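Soporte > Lavandería y ropa de casa > Incidencias > Ticket 3000

Inicio Mis tickets Manuales Contacto

Última actualización: 9 de julio de 2025

Asunto: la camiseta azul no se queda plana y el adorno con clip suelta pelusa
Abierto por: Dirceu Bastos
Estado: en seguimiento
Lugar: mesa de doblado, Quintana

Registro inicial

Tengo una camiseta azul con estampado grande por delante (lleva el texto RAP TOGETHER y una etiqueta blanca impresa con CHINESE HIP-HOP). La extiendo sobre el mantel blanco de flores y al doblarla me queda torcida. El mantel es de tela y se mueve debajo – cada vez que estiro la camiseta, se viene también el mantel.

Segundo problema: el adorno de peluche rosa y blanco, el que tiene el clip de metal. Lo uso para marcar la ropa pendiente y suelta pelusa rosa sobre lo que tenga debajo.

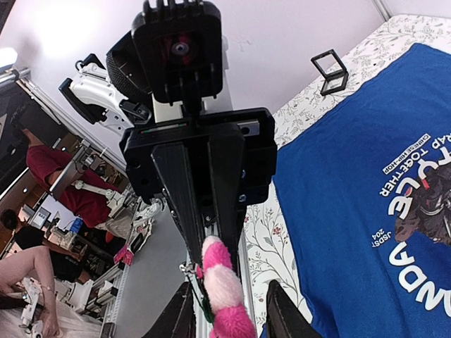
Odair Vieira: son dos cosas distintas y conviene tratarlas por separado. Para el mantel, mételo por debajo del tablero en los dos lados largos o quítalo mientras doblas. Para el peluche, pásale un cepillo en seco fuera de la mesa y mira si sigue soltando. No lo laves con el clip puesto.

Prueba 1: el mantel

Metí la tela por debajo del tablero. Mejora bastante, aunque en las esquinas se sigue levantando. Extendí la camiseta otra vez con el cuello hacia arriba, alisando desde el centro hacia los costados, y esperé 10 minutos antes de doblar. El cesto lo dejé encima de la mesa con el resto de la ropa, que es donde lo pongo siempre.
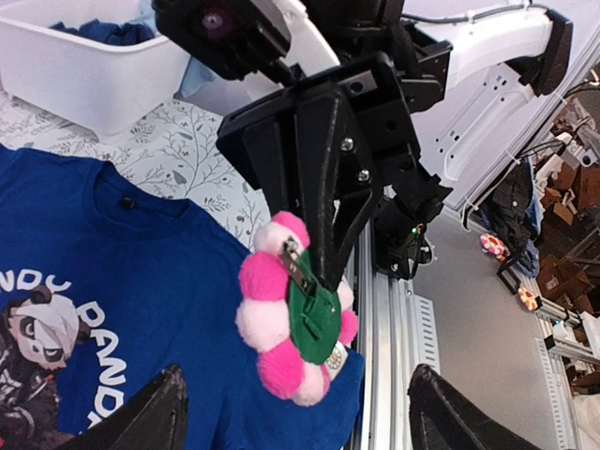 Camiseta azul, cesto blanco y adorno con forma de flor.

Resultado: el cuello queda bien. El lado derecho del bajo, no. Anoto también que el adorno tiene una etiqueta pequeña con una marca redonda impresa, por si alguien necesita el modelo. No he podido leerla.

Prueba 2: la camiseta sola

Aparté el adorno y repetí con la camiseta centrada en la mesa, cuello al fondo y bajo hacia mí. La esquina inferior derecha se dobla y se amontona, y la zona de la manga derecha se sale un poco por el borde delantero.

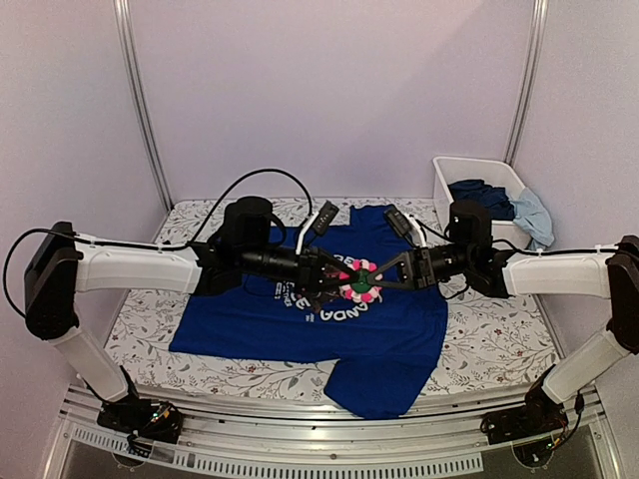

Wondimu Assefa contestó que, si la manga asoma por el borde, el peso tira de toda esa parte y ninguna esquina va a quedar lisa. Pidió subir la camiseta 3 dedos hacia el fondo, girarla hasta que las dos mangas descansen en la mesa y no tocar el bajo hasta el final. Añadió que el estampado es más rígido que el resto de la tela – hay que doblar por fuera de él, nunca por el medio.

Prueba 3: bajo y estampado

Hecho como dice Wondimu. Las mangas ya apoyan. Queda una arruga ligera en el bajo, donde la tela se junta. Las letras de STYLE quedan lisas, y el texto pequeño JSDST 2024 también se lee sin pliegues.
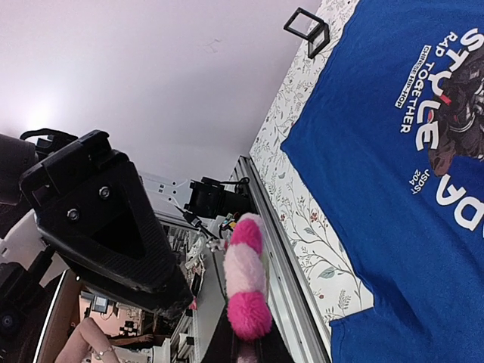
Pendiente

– Planchar el bajo del revés, con un paño encima, y repetir el doblado.
– Cepillar el adorno y dejarlo una noche sobre un trapo oscuro para ver si cae más pelusa.
– Preguntar en Clinetholm si tienen un mantel con goma. El lado largo mide 56 pulgadas.

El ticket se queda abierto hasta agosto. Si alguien tiene el mismo problema con el mantel, que lo escriba en este hilo y no abra otro.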